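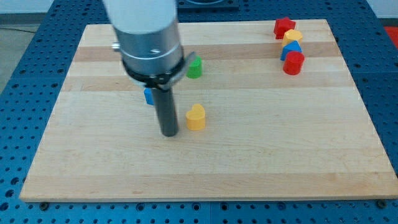
Plascombe toy library adds block boards to its lending shelves

2026-01-03

PLASCOMBE - Families with a card at the Plascombe Toy Library can now borrow a maple board and a bag of small colored blocks to go with it, under a lending plan that opened with the new year.

The library on Vernatari Street has 100 of the sets. Each one is a large cutting board of glued maple strips and a drawstring bag of toy blocks, including a yellow heart. A set goes out for three weeks and can be renewed once if no other family has asked for it.

Soledad Arancibia, who runs the library, said the idea came from parents who wanted something their children could use at the kitchen table and then put away before supper.

"We have always had blocks," Arancibia said. "They went home in a big tub, and they came back in a big tub with half of somebody's crayons in it. People told us they liked the blocks and did not have the floor space. A board gives you a flat place that you can pick up and move."

The boards were made by Fragkou, a wood shop on the east side of town that mostly turns out kitchen goods. The shop glues up maple in long strips, and because the wood varies from one plank to the next, the finished boards are banded. Most of a board is light blond. Here and there a darker, honey-colored strip runs along it.

Gervasio Fuentealba, who manages the shop, said the darker strips would normally be sorted out of boards meant for stores. The library asked him to leave them in.

"A store buyer wants them all to match," Fuentealba said. "Soledad came by and looked at the stack we had set aside, and she picked those. She said the kids would use the stripes as roads."

The front edge is left straight and fairly thick so that a child can feel where the board stops. The corners and edges of the lending boards are sanded by hand after they come off the machine. They get mineral oil and nothing else, the same finish the shop puts on boards sold for bread and vegetables.

Fuentealba said borrowers should wipe the boards with a damp cloth and dry them right away. They should not go in a dishwasher or sit in a sink. A board that has been soaked can cup, and blocks will not stand on it.

The blocks come from Prokel, a toy supplier the library has bought from before. They are small, and the library is lending the sets only to homes where the children are 3 or older. The age is printed on the tag of each bag, and staff at the desk will ask.

Arancibia said the heart has been the favorite in the reading room, where a few sets were out on tables in the fall.

"Everybody goes for the yellow one," she said. "It doesn't stack as easily as a square block, so it ends up on top of whatever they are building. We had two brothers who would only take turns if the heart changed hands."

She has ordered spare hearts. If one goes missing from a bag, the family is asked to say so when they bring the set back, and the library will replace it without a charge. Other blocks are handled the same way up to a limit of two for each loan. After that there is a small fee, listed on the sheet in the bag.

The lending plan cost $725 beyond what the library already had set aside for toys. Most of that went for bags, tags and a second set of shelves near the front door. Fragkou charged for the maple and gave its labor. Arancibia said the shelves had to be bolted to the wall because a full row of boards is heavy.

Trial run

A smaller version of the plan ran for part of last year. In May the library lent boards to families from the morning play group and asked them to keep notes on how the sets were used. Not everyone turned notes in. The ones who did gave the library a few things to change.

Several parents said the first boards slid on smooth tables. The boards going out now come with a thin rubber mat, cut a little smaller than the board so that it does not show at the sides. One family said they put a folded dish towel underneath and it did the job just as well.

Another complaint was noise. Blocks dropped on maple are loud, and families in apartments said so. The mat helps some. Arancibia said she did not have a better answer and suggested using the board on a rug.

Marjan Zarei borrowed a set during the trial for her daughter, who was 4 at the time. She said they did very little building with it.

"She laid them out," Zarei said. "She would put them all over the board with space between them, and then push one across with a finger to visit another one. That could go on for most of an hour. I was cooking right next to her, and nothing ended up under the stove, because she didn't want them to leave the board."

Zarei said she has asked for a set again, this time for her son.

Frans De Smet, a retired preschool teacher who leads the play group, said children often spread blocks out before they begin to stack them, and that adults sometimes hurry them along. He suggested that parents put the blocks down in no special order and wait.

"You can talk about what is there," De Smet said. "Which one is near the edge, which one is on the dark stripe. Ask for the heart. If they hand you something else, say thank you and go on playing."

De Smet plans to bring boards to the play group through the winter. Children there share one board between two, which he said works better than a larger group because everyone can reach the middle.

How to borrow

Sets are checked out at the front desk. They are too large for the book drop and have to be handed to a staff member on return. The desk keeps a list for families who come in when all the sets are out, and calls go out in the order the names were written down.

Borrowers need a toy library card, which is free to anyone living in Plascombe and can be made the same day with proof of address. Families from outside town may use the sets in the reading room but may not take them home.

Before a set is checked out, the borrower and the staff member go through the bag together and match it to the picture card inside. The same check is made when it comes back. Blocks are washed in warm soapy water between loans and left on racks overnight, so a set that is returned in the afternoon will not be ready to go out again until the next day.

Boards with scratches will stay in use. Boards with cracks or raised grain will be pulled and sent back to Fragkou, where Fuentealba said most of them can be planed down and oiled again.

The library has also been asked for a set that would work for older children, with more blocks and a board marked in squares. Valentina Figueroa, who orders toys for the library, said she has priced one but has not placed an order.

"I would like to see how these hold up first," Figueroa said. "And we need somewhere to put them. The new shelves are already full."

Families with questions about the sets can ask at the desk during regular hours. The care sheet that comes in each bag is also posted by the door, in large print.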